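August 22, 2018. Ekonetti bench, hand-held gripper work.

Revised the handling rules for soft produce after going through the Illton log with Bleddyn Harries. The log has 332 recorded picks. Of these, 48 were marked "unclear," mostly because the operator did not state which finger made contact first. Old rule 3 said only "grip squarely," and two readers took it two different ways.
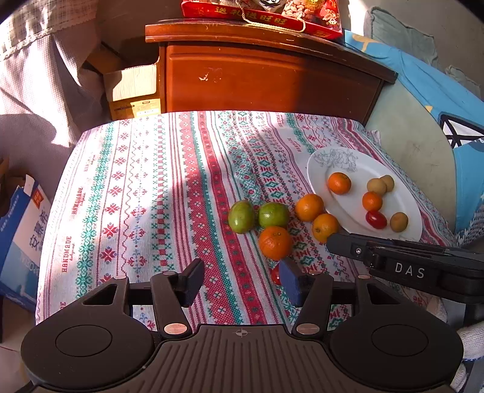

Rule 3 now reads: approach with both fingers open, stop short of the item, check clearance on each side, then close. Contact is to be logged by finger, left or right, as seen from the operator's end. The fingers on a tool may not match, so the log sheet gets a line for the face material of each. In the tomato layout the right finger has the dark blue rubbery pad and the left is a plain black block, and that must be written down before the first pick. Gloves on both hands, as before. Patterned cloth is allowed under the fruit if the sheet says so.

Rule 4 (two tools over one table): the tool nearer the plate has right of way. The other holds position until it is clear. Bleddyn wants a minimum gap in the text. I have no measured value yet, so it stays blank.

To do: send draft to Cletereo, re-mark the 48 unclear entries, check pivot caps for play.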